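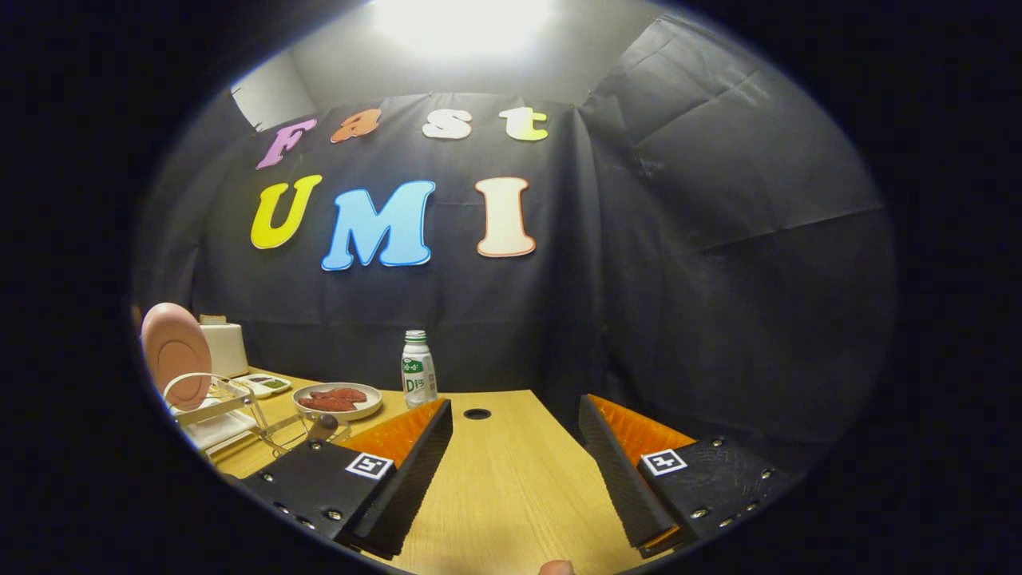 ## The long way round with a needle and thread

I came to lettering late and by accident. My niece was turning six, the shop in Broddale wanted silly money for a birthday banner, and I had a bag of felt scraps under the bed that I'd been carrying from flat to flat for years. How hard could it be to cut out four letters? Her name is Rose, so I had it easy. I still managed to sew the S on backwards.

That was a few winters ago and I've been at it ever since. Banners, cushions, a very long bit of bunting for the Brirport summer fair (it used 426 letters, and I never want to see a lowercase g again). Bright letters on a dark cloth are still my favourite thing to make. Yellow and orange do all the shouting, pale blue calms them down, and a thin light edge round each letter stops the whole lot sinking into the background.

My teacher, if I can call him that, is Achilleas Stergiou, who ran an evening class above the chemist in Campbell the February I got properly hooked. He'd painted shop signs for most of his working life and had strong feelings about spacing. "Stop measuring," he'd say, and take my ruler away! He wanted us to look at the gaps. An A next to a T leaves a great hole if you space it by the book, so you shove them together until it stops bothering you. Then you go and put the kettle on, come back, and move them again.

I fought him on it for weeks. I like a ruler. But I went home one night and laid out the word WATER both ways on the carpet, and his way was so much better that I was cross all evening.

Cloth matters more than I'd thought, too. Thin cotton sags once you hang anything on it, and shiny stuff throws the light back at you. I buy a heavy, dull black from the market at Priter now, and I bought so much last time that the bus driver asked if I was moving house. Iron it before you pin a single letter. I have skipped this step more than once and there's a banner in my hallway with a crease straight through the middle of WELCOME — visitors are very polite about it.

As for sewing or gluing, I do both. Glue for anything that has to last an afternoon, and tiny running stitches for anything I'm giving away. Rose's banner still comes out every birthday, backwards S and all, and she won't let me fix it. I have offered. She's asked for her middle name next, and it's Wilhelmina.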